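Ticket: marble-top table, rubbish left after break and bin liner
Opened by: Rianne Peeters
Assigned to: Mohit Vishwakarma
Place: Ondgate, ground floor room
Status: open, waiting for supplies
Date opened: 14/08/2025

Problem as reported

The marble-top table is used for snacks and for work, and the rubbish stays on it. When Sarita Kanaujia wanted to sit down with her papers, she had to push wrappers aside first. She asks also if the blue liners from Zornholm are the right size, as the last one slid down into the bin when it became heavy.

Notes from Mohit

I looked at the table and the lined bin next to it. Please keep the laptop, the mouse and the remote controller at the back. They belong to the table and should not be moved by the person who clears. The same for the tape and the bottle.

Table and bin, same occasion:

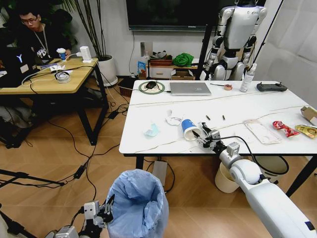
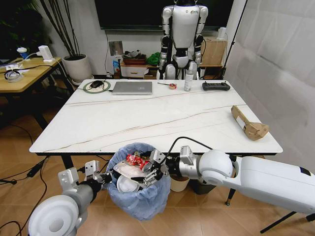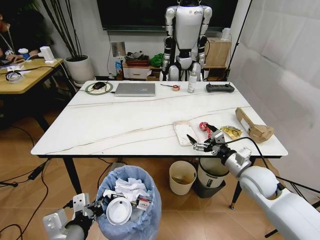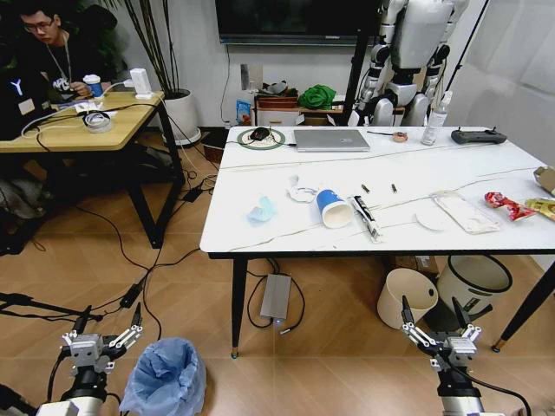
What I tried for the liner: I pulled the edge further over the rim and folded it two times. It held for 4 days, then it slipped again at one side. With a large clip it stayed, but the clip is in the way when you throw something in, and one time it fell inside with the rubbish. I do not recommend the clip.

I then took one liner from the Pleltex box in the cupboard upstairs. It is wider and a little thicker. I left it for 7 days and it did not move. There are only 6 of these left in the box, so I have asked Leonardo Cirillo to order more. He answered that the supplier sells them only in the big carton of 4000, and this is too many for us. He will ask if the Rashidi shop has a smaller pack.

Reply from Rianne

Thank you Mohit. Please do not order the carton, we have no place to keep it. We had the same discussion in June with the paper towels and they are still under the stairs.

Can we also agree what goes where? I found two batteries in the liner last week. Batteries must go in the jar at the reception.

Reply from Mohit

Agreed. I propose this for the table:

Wrappers, tissues, masks and used cups go in the lined bin.
Batteries go in the jar, also when you are not sure if they are empty.
Clean cardboard goes flat behind the door.
Wipe the top with a damp cloth at the end. No strong cleaner, it leaves dull spots.

Reply from Jytte Blöndal

I can print the list and put it on the wall near the table. Is A5 big enough? I would also like to add that open drinks must be emptied in the sink first. The bottom of the bin was sticky on Monday's round and I washed it with hot water and soap.

Reply from Mohit

A5 is fine. Please add the line about the drinks. I leave the ticket open until Leonardo has an answer about the small pack.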